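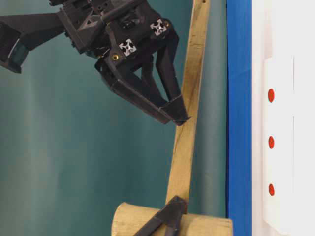 OK so I finally did it. I spent a whole evening going through every wooden thing with a handle in this house. Spoons, mallets, the weird scraper, the broom that sheds. Thread, I guess? Get a snack.

Background: I moved into this place in October and the previous people left a shed full of tools. Full! I was so excited. Then I opened the door and it was mostly dried-up paint and handles with nothing on the end of them.

I kept the handles. All of them. My friend Yuzhen Song came over, looked in the bucket and said "you know you can just buy a broom." Yuzhen does not understand me.

Anyway, what I've been learning is that a wooden handle is way more interesting than I gave it credit for. I always thought a handle was a handle. Round, brown, done. Nope!

First thing: look at the grain. If the lines run straight along the whole length, you've got a keeper. If they wander off the side halfway down, that's where it's going to snap, and it'll wait until you're really leaning on it.

I had one beautiful old shovel handle, gorgeous color, smooth as anything, and the grain ran right out the side about a foot from the bottom. I used it anyway (of course I did). It lasted one flower bed.

Second thing is shape. Everybody pictures round handles, but flat-sided ones are so nice to hold on certain tools. With a mallet you can feel which way the head is pointing without looking at it. I like a long flat stick that widens a little at the bottom, like the pale one here with the faint darker streaks running along it, going down to a rounded piece of wood. Your hand knows where it is on a shape like that. With a perfectly round one I'm forever twisting it and hitting things with the cheek of the mallet.

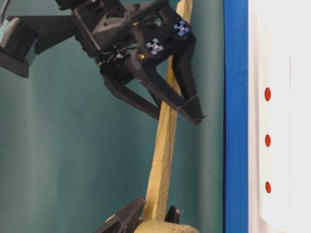
Loose heads are the thing I get asked about most, by which I mean my neighbor Fouad Haddad asked me once over the fence and I talked at him until his coffee was gone. With a wooden head on a wooden handle, you want the fit snug before any glue or wedge goes near it. A flat stick meeting a round block of wood, both in that same light tan, looks so simple when it's put together, and then you try to cut the slot yourself and find out you own zero straight saws.

My first slot was so wide I could rattle the thing like a maraca. My second was too tight and I split the block clean in half trying to bang it on. Third one's fine. It's a bit crooked. We don't talk about the crooked.

If you're trying this: cut the slot small and sneak up on it. A couple strokes with a file, test, a couple more strokes, test again. It's boring and it works. Put a podcast on.

And soften the edges of the handle before you fit it! I forgot, and had to sand around the head afterward with a scrap of paper wrapped around a popsicle stick, which took me longer than making the slot did.

Someone's going to ask about sandpaper so: I go over it with something medium, wipe it with a damp rag, let it dry overnight, and then go over it lightly with the fine stuff. The damp rag makes all the little fuzzy bits stand up. Skip that and your nice smooth handle turns into a peach the first time your hands are sweaty.

Oil next. I bought a 500 ml can of the Dalsgaard stuff at the hardware place and I'm pretty sure it's going to outlive me. You need SO little. I did 14 handles and the can still feels full.

Wipe it on, go do something else for 20 minutes, wipe off everything that's still sitting on top. Do not do what I did and leave it thick because it looked shiny and rich. It was sticky for a week. I had dog hair on a hammer.

Also please spread your oily rags out flat outside to dry, don't ball them up in the trash. They can heat up all by themselves and catch fire. That one I did know already, thanks to my dad yelling it through my entire childhood.

Kitchen stuff gets different treatment. For spoons and the rolling pin I only use food-safe mineral oil, the kind for cutting boards. I keep it in a different cabinet from the tool oil so that sleepy me can't mix them up at 6 a.m.

Things that were too far gone: one rake handle (worms or something, it was basically a straw), two spoons that smelled like garlic no matter what I did to them, and a paddle-looking item that none of us could identify. Fouad says it's for laundry. Yuzhen says pizza. It went in the fire pit either way, and now I kind of regret it.

Things I saved that I'm stupidly proud of: the little hatchet, the long-handled hoe, and a wooden mallet from the very back of the shed with "Grosterholm" burned into the side of the head. I've looked everywhere and can't find out if that's a maker or a town or somebody's last name. If you know, please tell me, it's eating at me.

Storage! Stop standing them in a bucket in the corner. I did that all winter and the ends sat in whatever dripped down there. They're on the wall now, on a plain board with pairs of nails, heads up, handles hanging down. Cost me nothing, and I can see everything at once.

The long thin leftovers that aren't attached to anything I keep lying flat on two brackets up high. If you lean a long piece of wood in a corner for months it will bend for you, and it won't bend the way you wanted.

Yes, I have leftovers. Yes, I'm keeping them. A good straight stick is a plant stake, a paint stirrer, a window prop, a thing for getting the other thing out from behind the dryer.

Next up is the broom that sheds. The handle on it is perfect, straight grain all the way, and the brush end is a disgrace. I'm going to see if I can swap the head out - if anyone's done that with the kind where the handle is nailed in, tell me how you got the nail out without chewing everything up.

OK my hands smell like oil and I still haven't made dinner. Post your handles please, I want to see them!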